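Scrutineering and count night: notes for first-timers

Hall counts for council elections run late. The following applies to paper ballots sorted by hand on ordinary tables.

Set-up

Clear the table before the first box is opened. Only ballots, rubber bands, tally sheets and pencils stay on it. Drinks go on the floor behind the chair, lids on.

Sort to first preference, then bundle. Face all papers the same way and square the edges against the table. A wide rubber band marks the ballots less than a thin one.

Informal papers go in their own tray. Do not argue a doubtful mark at the table. Note the bundle, call the supervisor and keep sorting.

Tally sheets

Write figures once, in pencil, and have a second person initial them. If two counts of a bundle differ, recount the bundle, not the tally. At our August by-election the booth took 366 votes, and one swapped bundle cost us two hours.

Supplies

Rubber bands perish in a hot shed. Store them in a sealed tin and replace them before each election. Small parts are easier to pick out of a wide bowl than a box.

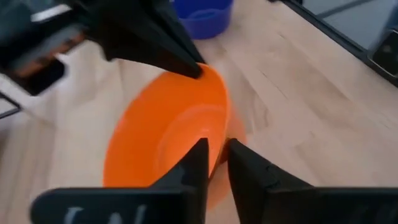
Orange bowl, tilted over the table.

Wipe bowls and trays with a barely damp cloth and dry them fully before any paper goes near them.

Müzeyyen Altıntaş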